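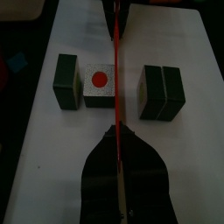 *Four Ono blocks in a row on a white tabletop, with one red dot showing.*

**FOR IMMEDIATE RELEASE**

# Garkutik brings its little green block game, Ono, to kitchen tables this March

**HALIFAX, N.S.** – I'm the owner of Garkutik, a very small game company that operates out of the back half of a former shoe repair on a hill so steep that deliveries tend to arrive early. I write our press releases too, so you're getting this one in my own voice, with apologies to the friend in marketing who begged me to say "we are pleased to announce."

I am pleased, though! After a couple of winters of fiddling, Ono goes on sale this March. It's a table game played with small blocks, some of them marked with a dot, and you set them down in a row and argue (gently, I hope) about the gaps. It takes less time than a pot of tea takes to go cold and you can play it with a kid, a grandparent or the neighbour who only came over to return a casserole dish.

## How a row works

One player is the Setter and lays out a row of blocks on the table. The Setter can push blocks together or leave a space between them, and wherever there's a space, a new cluster begins. A row of four blocks might be one long cluster, or four lonely ones, or anything in between. The row at the top of this release makes three clusters, a layout our regulars call a "stagger" for reasons lost to one very late evening in February.

Everyone gets a good look. Then eyes shut, the Setter changes one thing, eyes open, and the first person to say what changed takes the next turn as Setter. The change might be a gap closed up, or a block swapped with the one beside it, or a block turned so that its dot goes into hiding. That last one is mean and I use it constantly.

You score for spotting a change and you score double if a dot was involved. There's a longer version with two rows facing each other across the table, which I'd save for when the dishes are done and everyone has settled. The rules fit on a single card, with a French side and an English side, and I'm prouder of that card than of anything else I've written, including this.

## Why blocks, and why green

I grew up in a house where the games cupboard was mostly games with bits missing. We had a Scrabble set short on vowels and a deck of cards where the jack of clubs was a library card. So when I started on my own game I wanted pieces you'd miss if one rolled under the stove. Ono blocks are chunky enough to pick up with cold fingers, and they stand up on their own, so a row has a bit of presence to it.

The colour took forever. We tried a cheerful blue, a very serious grey, and a yellow my sister described as "hospital custard." The dark green won because it shows up so nicely on a pale table, and because the red dot really pops on that white speckled face. I'd have been happy with plain white behind the dot, to be fair, but the first speckled samples came back and the whole test group went quiet and started touching them, so speckles it was.

People do ask what the name means. It's what my niece hollered every single time she opened her eyes and the row had changed. Oh no! We dropped the h and kept the rest.

## Where it's been tested

Mostly in Vilta, the café two doors down from us, which has let us take over the long table at the back in exchange for our buying a truly unreasonable amount of date squares. Over the testing period we logged 1,082 rounds there. I have every one of them in a stack of scribblers, with coffee rings, and I went through the lot when we were settling the scoring.

The biggest thing to come out of those scribblers was the gap rule. In our first version, gaps didn't mean anything, you only had to remember the order of the blocks, and it was a bit of a slog. Then one of the café regulars kept nudging the blocks around with her spoon while she thought, and the next player got it wrong on account of the nudge and was furious about it. We made the nudge legal the same afternoon. It's the best part of the game now and I can't take any credit for it.

We also learned that the table matters more than you'd guess. A patterned tablecloth makes Ono about as hard as reading a map in a canoe. A plain surface is lovely, and a white one is loveliest of all if you're teaching someone new. If all you've got is gingham, flip a baking sheet over or pull out a big cutting board and you're away.

## What you get, and where to get it

The first run is small, with up to 503 sets going out the door this spring. Each one comes with the blocks, the rules card, and a drawstring bag sewn by Devadiga, the workshop upstairs from us, out of their leftover curtain fabric. You can't choose your bag. Mine has pears on it. If yours has the brown plaid, please know that the brown plaid has its fans.

Sets will be at Vilta, at the Garkutik counter (open most afternoons, and if the door's locked, knock on the window, I'm likely in the back with the radio on), and by mail anywhere in Canada. I pack the mail orders myself and I'm quick but not courier quick, so if it's for a birthday, give me a bit of warning and mention it in the order note. I'll tuck in a card.

Teachers and librarians, get in touch before you order. We're putting together a bigger bag for groups, with enough blocks for several tables going at once, and I'd love to hear what you'd want in it. A couple of classrooms already have a trial bag, and the feedback so far is that seven-year-olds are ruthless and also much better at this than I am.

If you lose a block, write to us. We'll keep spares of every kind, dotted and plain, and we'll mail you one for the price of the stamp.

## Come play a round

We'll have the long table at Vilta through the launch afternoon in March, from 2 p.m. until they want to put the chairs up. Drop in, no need to book, bring whoever's in the car. There'll be tea, there'll be date squares if I haven't got to them first, and I'll be Setter for anyone who wants to take me on. Reporters, reviewers and people who just like a nice block are all welcome to sit down and play.

**About Garkutik**

Garkutik makes small table games in Halifax. Ono is our first boxed (well, bagged) game to go on general sale.

**Media contact**

Review sets, pictures and interviews are available through the Garkutik counter. Mornings are best for a chat, before the kettle and the mail take over.

– 30 –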